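Recording demonstrations with two arms
Written by Hanne Rissanen, July 24, 2021

In this guide I explain how we teach our arms a small table task by remote control. You need both leader handles and one free hour.
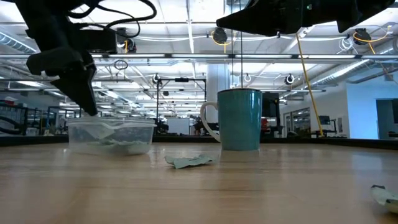
A good demonstration starts with a fixed goal. Write it in one sentence before you touch the handles. For our task the sentence is: all the green pieces finish in the clear container, and the mug stays where it stands. Choose which arm will work near the container and keep this choice for the whole set. The other arm waits high over the table.

Move slowly, but do not stop in the air. Long pauses are learned also, and later the arm will wait for no reason. 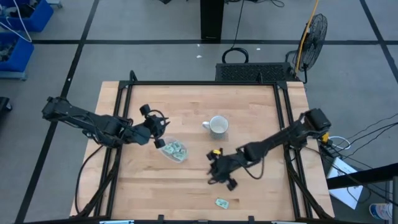 If you drop a piece, pick it up again and continue. Dong-hyun So and I recorded 144 runs in the first set and kept 70 of them. Change the start places of the pieces after each run. Save the run in Kesix with your initials, then open the grippers fully before you start the next one.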